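Walinus Student Robotics Project
Workshop notebook, household handling group
Entry for February, second session of the month
Present: Tsz-kin Tseng (recording), Ka-ming Kuo

Purpose. The session continued the soft goods task which the group is preparing for the Niltby round. The task requires a set of household fabrics to be handled on a bed, using the hand-held grippers, so that the recordings may later be used to train the arm at the Poon workshop. The work was carried out in a furnished bedroom, in accordance with the decision to stop practising on the bench, where the cloth slides too easily.

Setting out. The bed was left with its spotted cover on and with other clothing nearby. The rules ask for ordinary surroundings and the group sees no merit in tidying beyond what a household would do.

Part one, edge grasp. The operator approaches at a shallow angle, places one finger on each side of the edge and closes slowly. Six attempts were allotted to each operator.
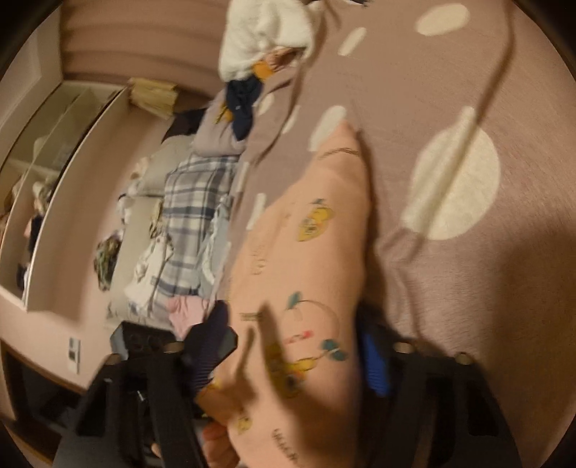

Edge grasp on the peach-pink pillow, gripper held by hand.

K. Kuo prefers to bring the wrist lower before closing. T. Tseng does not, and finds that the lower wrist presses the fingertips into the cover. Both methods are to be kept in the record under separate labels until the Datero software has been run on them. It was agreed that an attempt in which the cover is lifted together with the item shall be marked as a fault, even where the item itself is held securely.

Part two, folded garment. This part remains the less settled of the two. A garment doubled over on itself presents several edges, and the operator must decide which layer is to be taken before the fingers are closed – the written procedure does not yet say so. 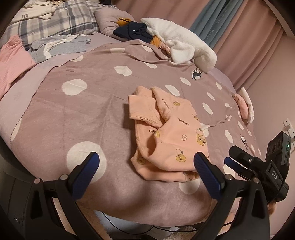 The wording proposed by K. Kuo is that the operator shall name the layer aloud at the start of each attempt. This was accepted for the present. Nine attempts are planned for the next session, of which four are to begin at the sleeve and the remainder at the lower fold. Printed fabric should be used for at least four of them, as the earlier plain cloth gave the software little to follow.

Time. Part one took nearly twice as long as the timetable allows. The delay lay in resetting the items between attempts.

Actions. T. Tseng to redraft section two of the procedure and circulate it. K. Kuo to check the finger pads for wear and to enter the result on the equipment sheet. The label list to be sent to Poon with the recordings, under the same file names.

Query carried forward: whether Niltby will accept a pillow and a garment as separate classes of item.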